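Seasonal Campground Hosts, Flinddale Lakeshore Campground

Trorno is hiring two campground hosts for the coming season at Flinddale. Training begins in February. The campground has 40 tent sites on sand and gravel pads and 20 sites with electric hookup. Last season it registered 1,035 overnight parties.

Duties: check-in and checkout, fire ring inspection, quiet hours, firewood sales, and daily readings at the Vidmar boat launch. Hosts work five days on, two days off. A furnished one-bedroom unit at the Virnameck gate is included, utilities paid. Pets are allowed on a leash. 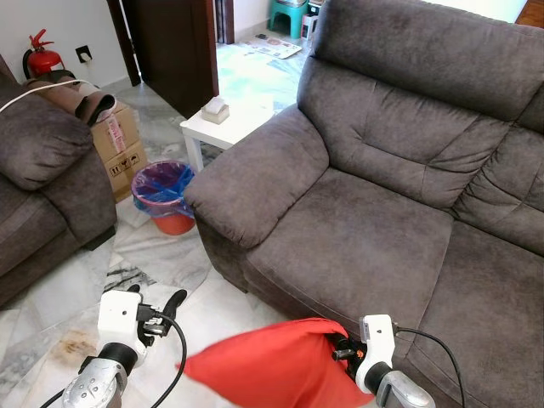

Fatos Đorđević wrote in after the last posting to ask whether tent experience counts if none of it was paid. The two seasons he spent running a family group site were, in his view, closer to the job than his year at a motel desk. Unpaid experience counts. List it with dates and group size.

Requirements: valid driver's license, current first aid card, ability to lift a full water jug, and willingness to work outdoors in wind and rain. Prior host work is preferred -- not required. Pay is $3,000 per month.

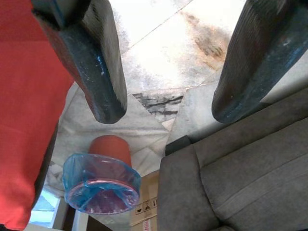 Wind is the main cause of service calls at Flinddale. Canopies left up overnight pull their stakes, and hosts are expected to walk the lakeside loop before dark and ask parties to lower them. Guy lines on the sand pads must be flagged at knee height. Strips of bright red cloth, the tomato-red sort, are preferred -- white ones are hard to pick out against the sand at dusk.

Apply by letter to the Trorno seasonal office. Include two references and the earliest date you can start. Posted Nov 26, 2018. Interviews are held by phone.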